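Jillmont Match Centre – Set-up Guide for Club Scorers
Section 4: Preparing the live match page
By Wian Magagula | Feb 8, 2023 | 3 min read

This section explains how to open a match page before kick-off and how to enter line-ups, goals and substitutions. You need a scorer account for your club. If you do not have one yet, please read Section 2 first.

4.1 Opening the match

1. Log in and choose Fixtures from the left menu.
2. Find your match. You can type the fixture number (for example 693) in the search field.
3. Press Open Match Page. The status changes from Planned to Preparing.
4. Check the kick-off time and the ground. If one of them is wrong, press Request Change and wait for the answer of the league office.

Note: Only one scorer can hold the match page at the same time. When a colleague has it open, you will see the name in grey and the buttons are locked.

4.2 Entering the line-ups

5. Press Home Squad and mark the starting eleven. Then mark the goalkeeper and the captain.
6. Mark the substitutes. The list accepts up to 20 players for the whole match-day squad.
7. Repeat for Away Squad.
8. Press Confirm. Both clubs now see the line-ups, but the public does not see them until you publish.

Caution: A player with a suspension is shown in red. The system does not stop you from choosing this player – it gives only a warning. Please ask your team manager before you confirm.

4.3 During the match

9. Press Start at the whistle of the referee. The clock runs by itself.
10. For a goal, press Goal, choose the team, and then the scorer. You can add the assist later.
11. For a substitution, choose first the player who leaves and then the player who enters.
12. At half-time press Pause. If you forget it, correct the minutes in Edit Clock. 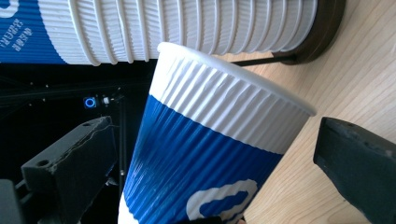
Two ribbed paper cups, one of them white and blue.

Note: If the connection is lost, continue to enter the events. They are stored on your device and sent when the signal returns. Error 34 means that they are still waiting. Error 102 means that another device has sent a different score, and you must choose which one is right.

4.4 Closing the match

13. Press Full Time, compare the score with the referee's card and press Send Report.

Caution: After sending, only the league office can change the result.

Shares: 6 | Comments: 2

Related sections
Section 2: Scorer accounts and passwords
Section 5: Cards, injuries and abandoned matches
Section 7: Correcting a November fixture after the winter update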